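Ekar map tools, second beta is up
Jul 22, 2019

Okay, I've been grinning at my monitor all evening, so forgive the typos. Chaiwat Phromma has put up beta 2 of the Ekar map tools, and for the first time we can edit the harbor district without the whole game falling over when you load a save!

If you missed the first beta back in March, it let you move props around and not much else. I spent a whole weekend dragging benches onto rooftops (worth it). This one opens up the road data too, so you can bend a street, drop in a new junction and have traffic follow it. Mostly. My first try sent every taxi on the map into the Boonyarit canal, but I'm pretty sure I had a node flipped. 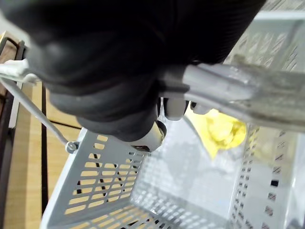
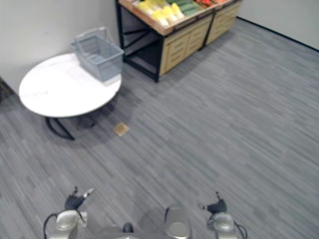 The other big change is the object limit. It used to be 76 per block, which you'd burn through on one decent alley, and now it's 1000. Chaiwat says in the readme that older graphics cards will probably choke well before you hit that, so save often and keep a clean copy of your map folder somewhere else.

Interiors still don't work. You can place the doors but they open onto gray nothing, and he's asking people to please stop reporting it, he knows. Custom textures need the Ilent plugin, and it has to be the newest one or the editor closes on startup with no error at all. That one cost me an hour.

There are 21 sample maps in the download if you want to poke at something before building your own. Start with the one called Cludo, a little hillside village with the best night lighting I've seen in this game. Somebody please make a racing route out of it, I'm begging you.

Link's in the usual mod thread. Post your maps there, broken ones too, I want to see where your taxis end up.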